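Speaker notes: Nesting Bowls and Other Promises
Friday, after the coffee break. Talk is 25 minutes, then questions. Gil-soo Yeo is keeping time.

Opening

Thank Nasrin for the introduction. Don't tell the suitcase story, she will have told it already.

Ask for hands: who owns a set of nesting bowls? Then: who used the smallest one this week? Wait. Let them look at each other.

Say plainly that I came to this as a doubter. I ran a kitchen store for 16 years and sold an awful lot of bowls on the words "saves space." I said it myself, at the register, with a straight face. I never once measured anything.

What the catalogs say

Read out the Rulelis line in full, slowly: "A whole kitchen in the footprint of one bowl." Pause after footprint.

Then the Imhof one, which claims nesting sets "cut cabinet clutter in half." Half of what? I wrote to ask. I got a discount code.

Mention that Sokham makes no such claim and sells a perfectly good bowl. (If anyone asks, no, they don't pay me.)

The stack itself

Bring up the slide and leave it up. Five bowls, gray at the bottom, three white, a light gray one on top with a dark rim. Give people time to look before talking.

Points to make while it's up:
It does look tidy. Concede this early or they'll stop listening.
Look at how little you see of each white bowl. A narrow band and no more. Now tell me which one is the right size for four eggs.
Look at the height. The floor space of one bowl, fine, but the shelf above has to go somewhere.
The bowl I want is the gray one, nearly always. Everything else has to come off first.

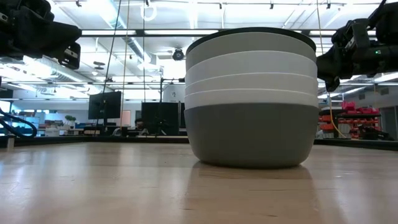
The lifting problem

Jin-sol Yeo kept a kitchen diary for me through April. Every time she wanted a bowl, she wrote down which one and what she had to move to get it. Be fair about this: one household, one cook, no comparison. It's a diary. I would laugh at a catalog that leaned on it, so I shouldn't lean on it much either.

What she found was that most of her trips were for the bottom bowl. By the second week she had stopped putting the stack back together. The big bowl lived on the counter and the others stayed in the cupboard, still nested, looking very nice.

Ask the room if that sounds familiar. It got a good laugh at the last one.

The money slide

Keep this short. I priced a set at 300 and the same sizes bought singly at 275. So the set cost more, and you don't get to skip the size you'll never touch. Ultan will object that his prices came out the other way. He may be right, he shops better than I do. Say so and move on.

What I'd keep

Two bowls that nest. I'll give nesting that much. One large, one medium, and a lid if you can find one that fits both, though I've yet to see it.

Woo-jin Yook disagrees with me and bakes far more than I do. His point is that a baker with flour, sugar and wet mix all going at once will use every bowl in the stack before lunch. I accept that for bakers. I don't accept it for the rest of us, who bought the set because it looked good on a table in a store.

Likely questions

"Don't bowls stick together?" Sometimes. Mine have. I don't know enough about why to give a talk on it, so don't improvise.

"What about the Nitness ones with handles?" Haven't tried them. Say that.

"Isn't this a lot of fuss about bowls?" Yes. Next question.

Leave five minutes for people to come up and try lifting the bottom bowl out with one hand.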